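Desk Shelves for Small Rooms
Project report, Furniture and Interiors studio, second term
Final version, July

Why we picked this

Everyone in our group lives in a room where the desk is also the dinner table, the ironing board and the place where mail goes to die. So when the studio brief asked for "one piece of furniture that gives back space," we knew right away what we wanted to work on: somewhere to put a computer when you're done with it! We wanted shelves made for that job, in plain wood, that a student could build in a weekend with borrowed tools.

What people told us

We started with a questionnaire in the Zindidholm residence halls and got 106 answers back, way more than we had hoped for. Most people said their laptop spends the night on the floor, on the bed or on top of a pile of books. A lot of them also wanted the monitor up off the desk, and quite a few asked for both things in one unit. That second request changed our whole plan. Our first sketches only had a slot for a closed laptop, and we threw those out in week two.

Looking at what exists

We measured the ready-made units in the Prodow showroom and read through the Chmielewska collection in the library, which has wonderful old drawings of writing desks with compartments for everything (ink, letters, sand, you name it). The desks gave us the idea of a recessed bay under a wide top board. The store units mostly taught us about depth. Many were so shallow that a laptop hung over the front.

Materials and cost

We set ourselves a limit of 3000 crowns and spent just over 2000, mostly on boards from the Caner lumberyard. We went with softwood because it's light, cheap and easy to sand. It does dent if you look at it wrong, and the knots gave us trouble wherever a screw had to go near one. Pre-drilling fixed most of that. We rounded the front edges by hand with a block and sandpaper, which took an entire evening and was worth every minute.

What changed along the way

The middle shelf moved twice. At first the gap above it was 126 mm, fine for a closed laptop but hopeless if you wanted to lift the lid and check something quickly. People kept trying to do exactly that, so we raised the boards above it and gave up one small drawer. None of us miss the drawer.

Still to do

We'd love to add a cable hole at the back and try an oil finish on a spare board. The cutting list needs cleaning up too before we share it with the next group. 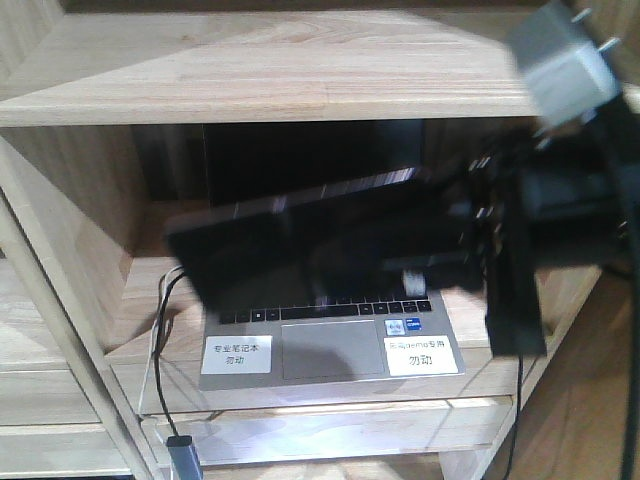

Figure 1. Laptop on the middle shelf, under the wide top board.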